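The Small Stuff on the Table: speaker notes
Karkdale home skills evening, May 2022
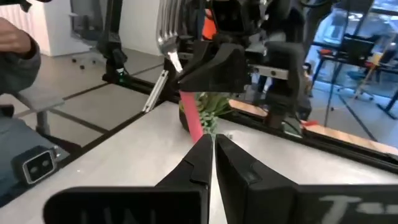 Start right away, don't wait for latecomers. Hello, thanks for coming, coats on the back rail. Water at the side.

Opening question for the room. What is on your kitchen table right now? Hands up. Take three or four answers, don't comment on them. Somebody always says mail. Good, we get to mail later.

Main point, say it early: big things have homes, small things don't. Nobody loses a skillet. One fork, one straw, a plant that came in for the winter and stayed. Thats what fills a table.

Then the Allport story. Rental kitchen, tiny, I emptied one drawer onto the floor. 244 items. Pause here, let them groan. 33 of them were straws. I did not own a single glass tall enough for most of them. Kept six.

PART ONE, forks and such
- Forks go in the drawer tines all the same way. Sounds fussy, do it anyway, you grab the handle and not the pointy end
- In a drying cup I put them tines up, they dry faster. With little kids around go tines down. Someone will argue. Let them, two minutes max
- Odd forks: one odd fork is fine, it's the plant fork (see part three). Five odd forks is a bag for the thrift store
- Pick up by the handle when setting the table. My grandmother's rule, skip if short on time

PART TWO, straws
Long thin things are the worst. They roll, they slide to the back of the drawer, they jam it.
- Stand them up. Jar, mug, narrow vase, whatever
- Reusable ones need the little brush, keep the brush IN the jar. Brush lives somewhere else = brush never gets used
- Bright colors help, you see them on a pale counter. Pink is good. Clear ones vanish
- Skewers, chopsticks, dowels from the craft box, same jar idea, diferent jar

Ask: who has a drawer that won't open all the way? Laugh, move on.

PART THREE, the plant
People put a succulent on the table and then never wipe under it. Go slow here, this is the bit they write down.
- Small pot only, on a work table. You should be able to lift it one-handed
- Saucer or a cork mat, soil gets everywhere
- Spiky leaves collect crumbs and dust. Soft dry paintbrush, not a cloth
- Plant fork: old table fork, loosens the top of the soil in a small pot better than any of the mini rakes. I bought the Rovport set, used it twice
- Water over the sink, let it drain, bring it back
- It goes at the BACK of the table. If you reach over it for everything you'll knock it over by March

PART FOUR, clearing the table
Demo if there's time, tray is under the lectern.
Order: tall and tippy things first, then sharp, then the little bits. Most people go the other way, they start with the crumbs and elbow the pot.
One thing per hand. One hand holds, the other one moves. Don't carry a bunch of stuff pressed to your chest.
Light gray tops are forgiving about crumbs, so wipe them even when they look clean. Dark tops tell on you.
Mail: one tray, emptied when full. Told you we'd get there.

Numbers slide, SKIP if we're past the half hour. Pascu block survey, 336 households asked, 27 said they eat at the table every day. Rest eat somewhere else becuase the table is full. Read it once, slowly, no speech about it.

Q&A. Likely ones:
Magnets for cutlery? Fine, not over the stove.
Where do the batteries go? Not on the table. Lidded box, up high.
What about my husbands screws? One jar, his name on it.

Handouts by the door, take two. Sign-up sheet for the pantry evening goes round now, NOT at the end, last time half of them had left. Need the pen back.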